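Clasotow Clothes Swap: Your Questions

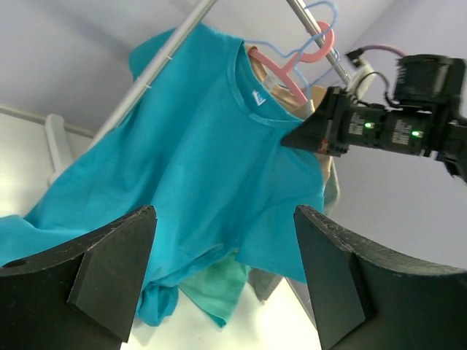 How does the swap work? Bring up to 10 clean pieces and take home as many as you brought. It's that simple, and it's so much fun! Put each top on a hanger before you hand it over, like the turquoise T-shirt on its pink one, so people can flip through the rail easily.

Do kids' clothes count?
Yes please! We can never get enough of them.

What about leftovers?
They go to Kiditeck, our next-door thrift shop.

Who do I ask about helping out?
Krisztina Deák, at the front desk.

Related
Mending night at Dewulf Hall
Winter coat swap, December
How to wash wool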